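# Does Sharing Cookies Have to Be Fair? (And What Does Fair Even Mean?)

Grown-ups love to say "share them out fairly", as if everybody already knows how. I'm not so sure they do. Ask three grown-ups what fair means and you may well get three answers, and one of them will be "because I said so".

So let's test it with sandwich cookies. A sandwich cookie is two biscuits with a filling in between. Some have a little window cut in the top biscuit so the middle peeks out. You'd think that would make them easy to share. They're all round, they're all sweet, so what's the problem?

The problem is colour. Well, flavour really, but colour is what your eyes grab first.

## Are they the same or not?

Suppose you put out chocolate-brown ones, yellow ones and pink ones on one big tray. You might hear this rule: "Everyone gets the same number." Sounds good. But say your cousin gets to the tray first and takes every pink one. You still get the same number of cookies. Do you feel you got a fair go?

Most people don't. Counting is useful, but it only works when you like all the things equally. 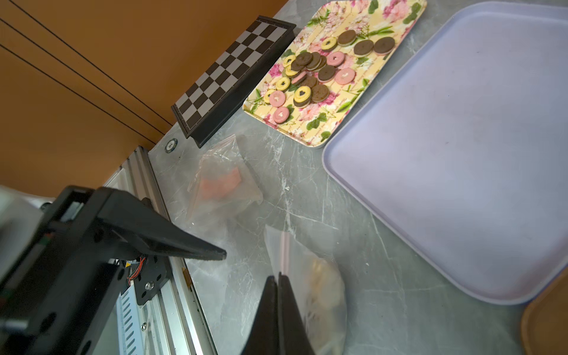

*Nineteen cookies in three colours, on a rose-patterned tray beside a chessboard.*

Nineteen is an awkward number, by the way. Try dividing it between two people. You get nine each and one left over. Three people? Six each and one left over. Six people? Three each and, yes, one left over. Nineteen is a prime number, so the only way to split it evenly without breaking any cookies is to have one person eat the lot or to find nineteen people. I don't believe anyone who says they planned it that way.

And the colours don't match up either. There are eight brown ones, six yellow ones and five pink ones. Even if two friends agree to take half of each colour, they'll be arguing over the fifth pink one.

## Four ways people try to fix it

**One cuts, the other chooses.** This is an old trick for two people. The first person makes two piles. The second person picks a pile. The first person will try hard to make the piles equal, or else they'll be stuck with the bad one. I think this is the best of the bunch, but it gets messy with more than two people.

**Take turns.** You pick one, I pick one, and so on. It sounds fair until you notice that whoever goes first gets the best cookie every round. Some families swap the order each time: you, me, me, you. That helps a bit.

**Play for them.** You could use poker chips or a game of chess to decide who picks first. People will tell you a game is fair because both players follow the same rules. Hmm. If one player is 12 and the other is six, I know who I'd bet on. Chess can take ages, too. If you set a timer for 30 minutes, don't be surprised if the cookies are gone before the kings are.

**Trade.** Everyone gets a random handful and then swaps. If you love yellow and I love brown, we can both end up happier and no extra cookies are needed. That part is true, and it's a bit amazing. But trading doesn't help much when everyone wants the same thing.

## Does a fancy tray make them taste better?

You may have heard that food tastes nicer on a pretty plate. Maybe. A yellow tray covered in pink roses certainly looks more like a party than a lunch box does. But looking nice and tasting nice are two separate claims, and you should check the second one yourself.

Put the same kind of cookie on a plain plate and on a patterned one. Ask a friend to try both and give each a score out of ten. Don't tell them the cookies are the same. One friend isn't enough to prove anything, so ask a few more – and swap which plate goes first, in case the first bite always wins.

## Try it yourself

You'll need:

- some cookies in at least two colours
- a tray or big plate
- two or more people who haven't had lunch yet

Pick one of the four ways and share the cookies. Before anyone eats, each person writes down "fair" or "not fair" on a scrap of paper without showing the others. Then put the cookies back, try a different way and write it down again.

If everybody writes "fair" every time, I'd check whether somebody was just being polite.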